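Outdoor ceremony, rain plan, and how long do family photos really take?
Posted in Weddings > Photography
8 August 2021

quintana_bride

Hi all! I'm getting married next June at Husorham, the old orchard place with the stone barn, and I'm going back and forth on the timeline with my photographer. We have 100 guests and both of our families are big and loud and hard to herd. She's given me a list of 14 family groupings and wants a full hour for them, right after the ceremony. My mom thinks an hour is nuts and that everybody will be standing in the grass getting hungry.

The other thing is rain. Our ceremony is under the trees and the backup is the barn, which is pretty but dark. Should I be asking her to bring lights, or is that something photographers just do? I don't want to sound like I'm telling her how to do her job. I've already bothered her with two long emails this week and she's been so nice about it.

Also – first look or no first look? My fiancé doesn't care either way and I change my mind every morning.

Thanks in advance, sorry this is so long!

Niltent

Congratulations! I shot weddings on weekends for years (I'm mostly doing portraits now) so I have opinions on all of this.

An hour is generous for 14 groupings but I wouldn't fight her on it. Each one takes two or three minutes if everybody is there, and everybody is never there. Somebody's uncle has gone to find the bar. What saves you is picking one loud cousin from each side who knows all the faces and can go fetch people. Give them the list on paper. Start with the biggest group so most of the crowd can go get a drink, then work down to just the parents. If you do it that way I bet you're finished in 40 minutes and you get a little breathing room back, and believe me you'll want it.

Ask about the lights! It isn't rude at all. Most of us carry a flash or two, but a dark barn with a high wood ceiling eats light, and she may want to bring stands or go see the place ahead of time. I once walked into a barn like that at five in the afternoon with one flash and a lot of confidence and I still think about those pictures. 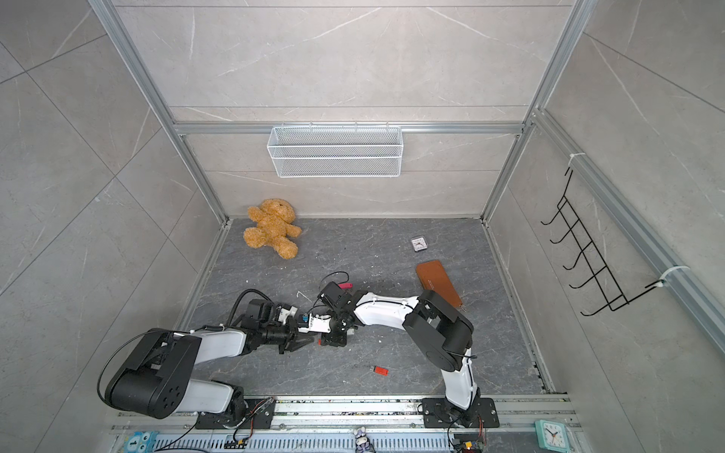 Can we do the family photos before the ceremony instead?

You can, as long as you do a first look, and it frees up the whole cocktail hour. The catch is that the families have to be dressed and on the spot a good hour and a half before the ceremony starts, and with big families I'd tell them a time that's 20 minutes earlier than the real one. Grandparents usually prefer it this way too. They're fresh and they haven't been sitting in the sun.

On the first look itself, I liked them. You get a few quiet minutes together on a day that doesn't have many, and the nerves calm down a lot. I've also seen plenty of tears at the end of the aisle from couples who did one, so I don't buy that it spoils anything. But if the idea makes you sad when you picture it, skip it.

Stustix

get a tent. we had rain and the tent was the best money we spent. photos came out great, everyone looks wet but happy

mapleandlace

We did the barn backup at a different place last summer and I'll second asking about lights. Ours brought two on stands and bounced them off the ceiling, and you'd never know it was pouring outside. Buy a few clear umbrellas too, they let the light through to your faces and colored ones turn everybody's skin pink or green (ask me about my sister's).

For family photos we had 11 groupings and it took just over half an hour. We lost my brother twice. I do think your mom has a point about food, so ask the caterer to send a tray of something over to whoever's waiting. Ours did it for no extra charge, and my nephews stopped whining right away.

And we got 537 pictures back in the end and the family ones are what I've printed most. I didn't expect that. Give her the hour.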